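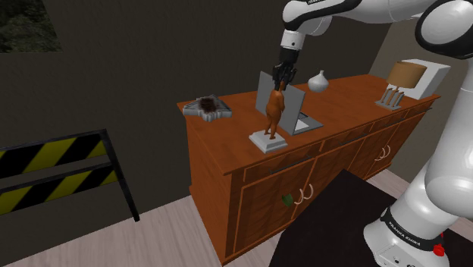
Mantelpiece animals

Mantelpiece animals are the small ornamental beasts people keep on shelves, sideboards and cabinets, and I've been hooked on them since I was little (my gran had a badger with one ear). Most are short enough to stand under a lamp, and they come in pottery, wood, glass, plaster, whatever the maker had to hand!

History

The ones I know best come from Bremthorpe, where the Brireck pottery started turning them out as a sideline to its teapots. The first price list I've managed to find has 70 different animals on it, mostly dogs and hares, plus a very odd otter. Brireck sold them in pairs, one facing left and one facing right, so a lone hare has nearly always lost its partner. By the time the works closed, the list had grown to 1,816 shapes and I still haven't seen half of them.
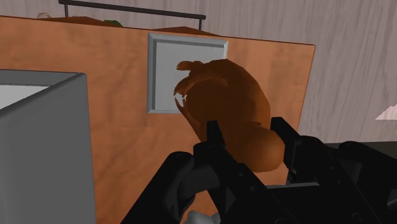

Glazes changed a lot over the years. Early pieces are a thin honey colour that pools in the creases, and the later ones went darker and shinier, which I like less, though plenty of collectors would argue with me. Clovamus, a rival firm across the river, copied the lot and left the bases unglazed.

Collecting

Look underneath first. A Brireck base has a pressed number and sometimes a painter's dot. Chips on ears and tails are common and I wouldn't let them put you off. The Bremthorpe fair is every October, and I go early with a torch and a bag of old socks for wrapping.

See also: Bremthorpe teapots; Clovamus ware; Brireck shape numbers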